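The Town That Bills Itself

Hoston has 82 registered voters and more loading docks than bedrooms. Drive through it at noon and you will see trucks, sprinklers running on grass no one walks on, and a city hall that shares a parking lot with a freight broker. At night the population drops to whoever is left in the 14 houses along Sleiman Road, all of which the city owns and rents out.

The houses are the part that interests me. If you control who gets a lease, and only people with a lease can vote, you have a pretty good idea how the next election will come out. Mayor Kazuhiro Imai says I have this backward. The city bought the houses, he told me, to keep them from being torn down for warehouses. He may believe that. He also said rents are set by "a fair process," and when I asked to see the process in writing, his office sent me a brochure about the business climate. 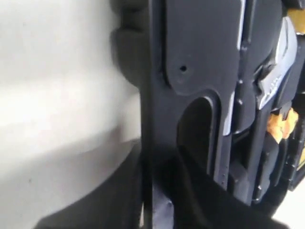
Close quarters: black plastic, with one small round hole.

Hoston's pitch to employers is simple enough. There is no city business tax, permits come fast, and the council rarely says no. The newest favorite is Himovico, a distribution company that wants to put up a building on the north side and has asked the city to cover the cost of widening the road in front of it. The council voted to do so in June after a hearing that lasted 14 minutes. I watched the recording twice, looking for a question from the dais. One member asked whether the vote needed to be by roll call.

Supporters say the road will pay for itself. The study behind that claim was done by Clustby, a consulting firm that has also worked for Himovico. It assumes 100 percent occupancy from opening day, and it assumes trucks will use the new lanes and leave the neighboring streets alone. Anyone who has lived next to a truck route can tell you what that second assumption is worth.
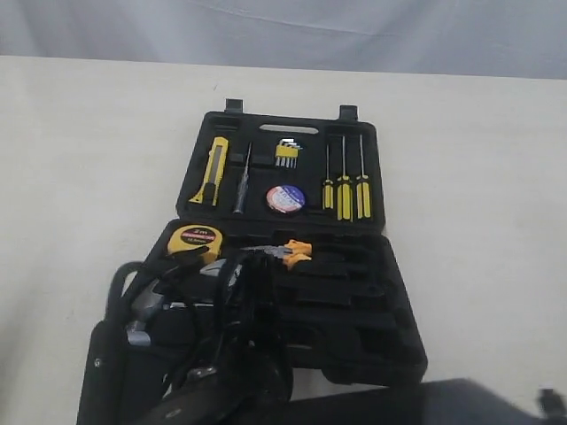

An open tool case with a utility knife in the lid.

Miyuki Oda lives on one of those neighboring streets, just across the city line, and has been keeping a log of truck traffic from her porch. She can't vote in Hoston. Neither can any of the other people on her block, though their windows rattle just the same. "They call it a local decision," she said. "Local to who?"

I put that to Chiharu Nagano, the city manager, who answered that residents outside the boundary should take up their concerns with the county. The county, in turn, says land use inside Hoston is Hoston's business. I have now heard both halves of this routine so many times that I could perform it myself.

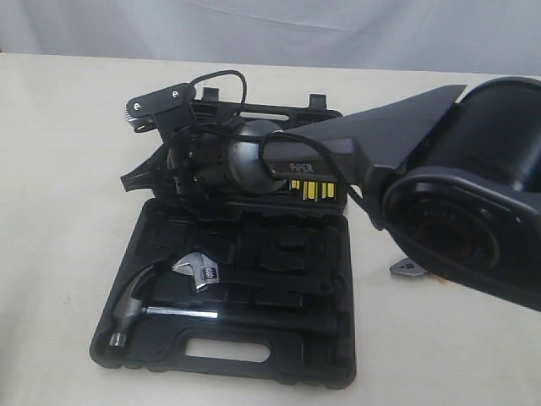
The city's defenders like to talk about tools. A small city, they say, needs the freedom to make its own deals, and outsiders should judge it by what gets built. Fine, but a city charter is a lot like a molded tool case, with a hammer in one recess and an adjustable wrench in another: somebody decided the shapes ahead of time. Hoston's charter has a place for tax rebates and a place for land swaps. I looked for the part about outside audits and found a single sentence saying the council may order one. It never has, according to the clerk.

Wycliffe Mwakyusa ran for council two years ago on a promise to order that audit. He lost, and when his lease on Sleiman Road came up, it was not renewed. The city says the house needed a new roof.
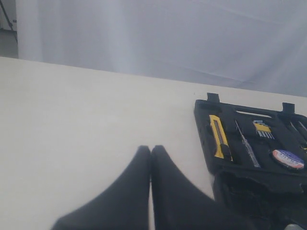 It may well have needed one. Roofs do wear out, and I have no document showing that anyone at city hall tied the lease to the campaign. What I do have is a permit record, and it shows no roofing work at that address. Nagano said the job was delayed. The current tenant, Mio Tsuji, moved in last year and said she had not been told of any work.

The mayor's last word to me was that 60 cities would trade places with Hoston tomorrow. I asked him to name a few. He said he would have someone get back to me, and I have left the request open.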